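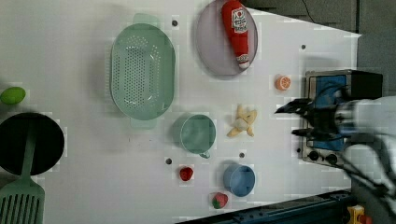

Section 2. Planning and Buying Your Station

Please read this section before you place any order. It explains what a Matinel tabletop station needs, what you can buy from other shops, and how to write the budget so that it does not surprise you later. Section 3 (Unpacking) supposes that all steps of this section are finished.

The section is written for a small lab or a training room which buys one station, or two stations at the same time. For larger orders, contact the sales office first, as the delivery rules are different.

Prices are not printed in this manual. The current price sheet is dated Saturday, January 6, 2024, and it is valid until a new one is issued. Ask for it by e-mail if it was not sent with your quotation.

2.1 What is in the order and what is not

The basic Matinel order includes:

The table with white top and mounting holes
The mounting plate for the arm, with bolts
The cable kit (power and signal)
The emergency stop with its own cable
This manual and the drilling drawing

The basic order does not include:

The robot arm
The gripper
The control computer
Cameras and camera stands
The objects to be handled

Many customers already own an arm and want only the table. If you need the arm too, the Echeverri package puts arm, gripper and control box together on one quotation. You may also buy the arm from your own supplier, but then check the bolt pattern against the drilling drawing before you pay. We do not exchange a mounting plate after it has been bolted to an arm.

2.2 Measuring the room

Do these steps in the room where the station will stand, with a tape measure and the drilling drawing in your hand.

1. Measure the narrowest door on the way from the street to the room. The table top is delivered in one piece and it does not fold.

2. Measure the free floor. Leave a walking space of 52 inches on the side where the operator stands. On the other sides, follow the value from the manual of your arm.

3. Mark the full reach of the arm on the floor with tape. The reach must be counted with the gripper mounted. This is often forgotten, and the gripper adds more length than people expect.

4. Check that no door, shelf or window handle comes inside the tape.

5. Look for the nearest wall outlet. The station and the control computer should each have an outlet. Do not plan to use an extension cord across the walking space.

6. Write all measures on the planning sheet at the end of the manual and keep a copy. The installer will ask for it.

NOTE: If the room is rented, ask the owner in writing if you may fix the table to the floor. Fixing is recommended for all arms and it is required for arms of the heavier class. The class is printed on the label of the arm base.

CAUTION: The tape on the floor is only for planning. It does not replace the safety distance which must be calculated by a qualified person before the first power-on.

2.3 Choosing the gripper

The gripper is usually where customers spend too much or too little. Before you compare prices, decide what you want to pick up. Household and kitchen objects are a difficult group, because a plate, a bottle and a strawberry have very different shapes and one pair of fingers must hold all of them.

1. Make a list of the ten objects you will use most in the first months.

2. For each object, measure the narrowest place where the fingers can hold it. Write also the widest place.

3. Compare these with the opening of the gripper in its data sheet. If more than two objects do not fit, choose a wider gripper or change the objects. Changing the objects is cheaper.

4. Mark the soft objects on your list. A plush toy changes its shape when it is held, and a gripper without force setting may press it more than is necessary.

5. Mark the thin flat objects. Plates are best picked from the rim. If your gripper has thick fingers, order the thin finger set together with it, so that you pay the shipping only once.

A two-finger gripper is sufficient for most tabletop work with toys and light kitchen things. Suction grippers have problems with plush and with anything perforated, such as a colander. Hands with many fingers are possible, but they need a different cable kit, and the training time is much longer.
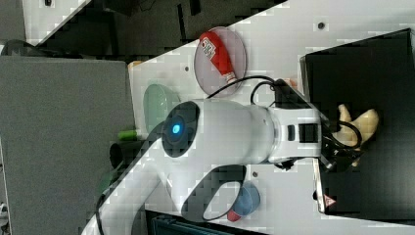 2.4 Planning the cables

1. Decide if the cable of the gripper will run outside the arm or inside it. Outside is cheaper and faster to repair. Inside is cleaner but not all arms allow it.

2. For an outside cable, leave a loop at the wrist. The loop must be long enough so that the wrist can turn to both ends of its range without pulling. With the arm switched off and the wrist at each end, measure the length and take the longer one.

3. Add the length from the wrist to the arm base, and from the base to the control computer. Do not measure in straight line — the cable follows the joints.

4. Order the next longer cable from the price sheet. A cable that is too long can be tied. A cable that is too short must be bought again.

5. Order cable straps at the same time. One bag is enough for a single station.

CAUTION: A loop which hangs low can touch the objects or be caught by the fingers. After the installation, move the arm slowly through its complete range and look at the loop all the time. Make the loop shorter if it reaches the table.

NOTE: Wrist cables are wearing parts. Put one spare of each in the first order. A station which waits for a cable costs more than the cable, even if the waiting does not appear in any budget line.

2.5 Objects and small appliances

The objects are the smallest part of the budget, but they need the most often replacement. We recommend that you buy them in a normal store and not from a robot supplier. The following points come from what our customers report to the service desk.

Buy two of every object on the same day. Stores change colors and shapes without notice, and a new cup which is a little different may force you to repeat your recordings.

Prefer light plastic for cups, bowls and plates. Glass and ceramic are not suitable for the first months.

Include some toy food. Toy fruit is light, it does not spoil, and it has useful difficult shapes. A banana with open peel is much harder to pick than a lemon.

Include one or two long things, for example a spatula. Long tools show quickly if the working area is too small.

A small toaster oven or toy stove is useful for tasks with knobs. If you use a real appliance, keep it unplugged. Fix it to the table or to a heavy base, otherwise it moves when the arm touches it.

For storage, the Geritar drawer unit fits under the table. It is optional. Any closed box does the same work if you label it.

Do not order more than you can store. One customer bought 138 objects for one table, and over half of them stayed in their bags for the whole first year.

2.6 Writing the budget

Use one budget line for each point below, also when the amount is zero. A zero shows to the person who signs that you thought about it.

1. Table and mounting plate.

2. Arm, gripper and control box. If you use an arm you already own, write the cost of its next inspection here.

3. Control computer and screen.

4. Cameras, stands and their cables. Plan one camera that looks from above and one from the side as a minimum.

5. Shipping and unloading. The table travels on a pallet. Ask if your building has a loading dock. If it does not, unloading at the curb is a separate charge.

6. Installation. Allow one full working day for one station.

7. Safety check by a qualified person. This is not included in the installation.

8. Operator training.

9. Objects and replacement objects for one year.

10. Spare parts: wrist cable, finger pads, one set of bolts.

11. Reserve. Use the percentage which is normal in your organization. If there is no rule, ask our office for the worksheet from earlier installations.

NOTE: Finger pads are sold in pairs. Please check this when you compare our price with the price of another supplier, who may sell them single.

2.7 Delivery times

The Matinel table is built after the order is confirmed. Tables ordered before the end of February are shipped in the spring delivery. Later orders go with the summer delivery.

All shipments leave from the warehouse in Gundby. You can collect the table there yourself if you have a suitable vehicle and two persons to lift. Tell the office in advance, as the warehouse has no public counter.

The arm and the table often do not arrive in the same week. If the arm comes first, leave it in its original box, standing as the arrows show, in a dry room. Do not mount it on another table in the meantime.

2.8 Before you sign

Check the following with the quotation in front of you:

The bolt pattern on the quotation is the same as on your arm
The voltage is correct for your country
The cable lengths are those from 2.4
The door measure from 2.2 is larger than the table top
The delivery address is the address of the building and not of the accounting office
The name and phone number of the person who receives the pallet are filled in

Send the signed quotation together with the planning sheet. Without the planning sheet the order is registered, but production does not start.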